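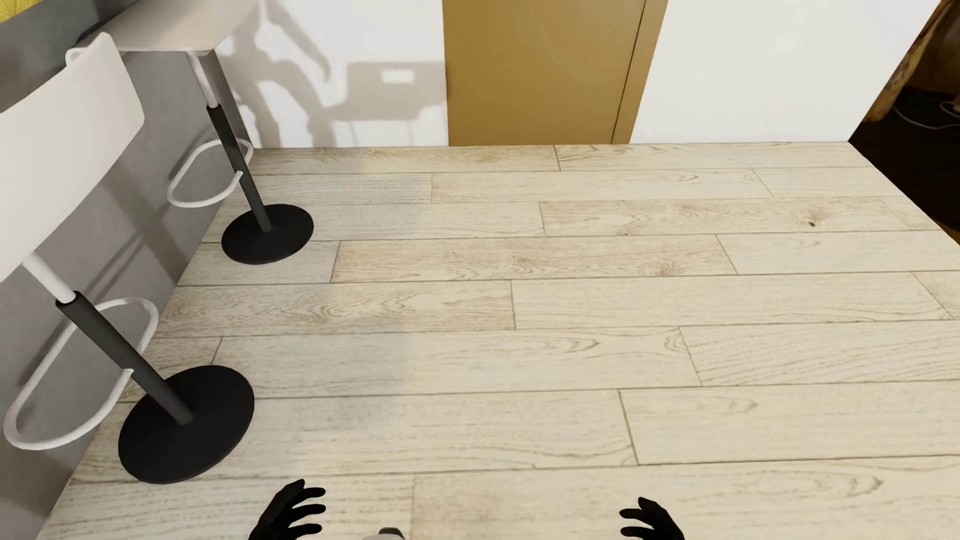

I want to defend a kind of experiment which many people in my field consider a little childish. In this experiment the robot exists only in the computer, the house exists only in the computer, and the task is something so simple that my mother would not call it a task. The robot must cross a kitchen and not touch the furniture. We measure if it can do it, and we change the kitchen, and we measure again.

My group has worked on this for two years. Our method has the name Kimaro, and the set of rendered rooms where we test it has the name Vanon. The idea of Kimaro is easy to explain. Usually a walking policy receives a depth image and builds from it a map of occupied and free space. We do not build the map. We train the policy to predict, from its own camera, how close its hands, elbows and feet will come to any surface in the next two seconds, and to choose the step after this prediction. The word we use is clearance. A person who carries a tray through a full restaurant is thinking about clearance all the time, and I believe she does not have a map in her head.

The result which I want to discuss is from a test with 434 runs. Kimaro reached the other side of the room without contact more often than our map-based baseline, and I am glad about this. But the failures interest me more. When we sorted them by the object that was touched, the bar stools came first, with a big distance to everything else. Tables, cabinets and doors made very little trouble.

Consider how such a stool is built. It has a wide seat, a thin post, then a flat round base on the floor. Between the seat and the base there is a footrest, a loop of tube that goes out to one side only. For the arms of the robot the stool is wide. For the knees it is almost nothing. For the shins there is this loop, and for the toes there is a disc which is low but wide. So the same object has four different shapes, and it depends which part of your body asks the question. A map that is flattened to the floor, as many maps still are, gives one answer to all of them.

I did not understand this before I saw the failures one after the other. A photo dataset of furniture would not have told me, and I think a real laboratory would not have told me so quickly, for the reason that after the fifth broken finger we would have moved the stools out of the way. In simulation the finger costs nothing. This is the first part of my defense: the cheap fall allows you to keep the annoying object in the room.

The second part concerns light. In Vanon the sun comes in from different directions, and the shadows fall on the floor, on the walls, on the doors. In an early version we had them turned off to save computing time. Åsmund Lunde insisted that we turn them on, and the numbers of all methods went down, ours also. The robot's own shadow was a special difficulty. A dark shape with arms, which moves when you move, looks to an untrained network very much like another person in the room. Some policies stopped and waited for it to pass. We needed two more rounds of training until this behavior disappeared, and I am sure we would have published too good numbers if we had left the shadows off. 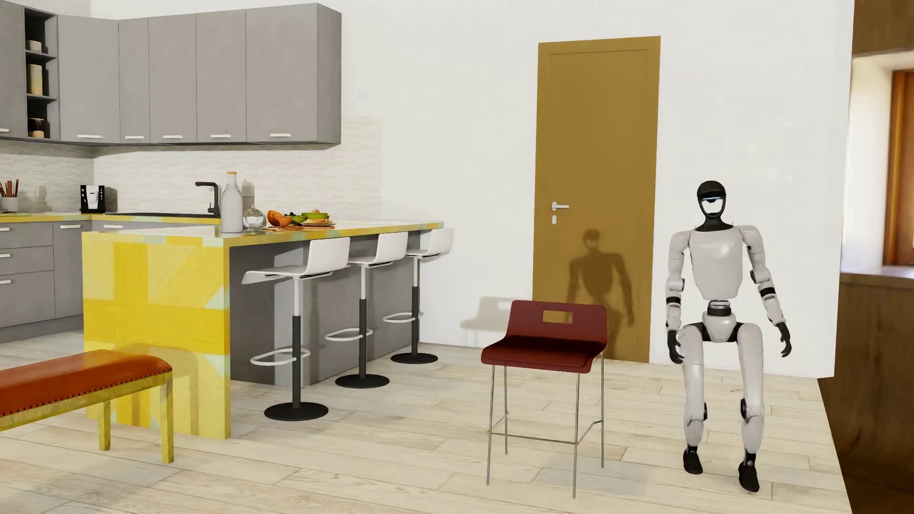
Joyce Shemweta read the draft of this essay and wrote to me that I am praising the simulator for finding problems which the simulator itself has chosen. A stool in Vanon does not slide when you push it, she says, and a real one does, or it tips over, and a person at home would simply move it with the hip and go on. She asks why contact should count as a failure at all.

I have thought about this remark for some weeks and I can answer only one half of it. It is true that we count contact as failure because it is easy to count. The simulator knows exactly when a hand touches a seat, and so the measure was ready for us before we asked if it is the right one. A light touch with the forearm, at low speed, is for most furniture harmless. People do it in their kitchens every day. If we punish it as hard as a fall, we teach the robot a politeness that makes it slow, and in narrow rooms it does not arrive.

Where I do not agree is the conclusion that the test is therefore of small value. To push a stool on purpose, you must first know where its parts are in relation to your parts. A robot which is surprised by the footrest has not decided to touch it. I would like to see first a policy that can avoid contact when we ask for it, and after this a policy that can choose contact. The order seems to me important, although I admit that I cannot prove it, and Emmanuel Rotich in our group would start with the pushing.

What I would change is the way we report. At the moment a paper gives one success rate for all rooms together. I propose to report for every run which part of the body came closest to which object, and how close it came, also when the run was a success. A run that passes a stool with a hand's width of space and a run that passes with a hair are the same in our tables, and they should not be. The data for this are already in the log files. It is a matter of printing one more column.

I also propose to keep the boring rooms. There is a pressure to make each new benchmark larger, with more floors and stairs and people walking through. Saqib Lodhi asked me in December if we will add a garden to Vanon. Perhaps later. We still do not pass the bar stools every time, and I would like to stay in the kitchen until we do.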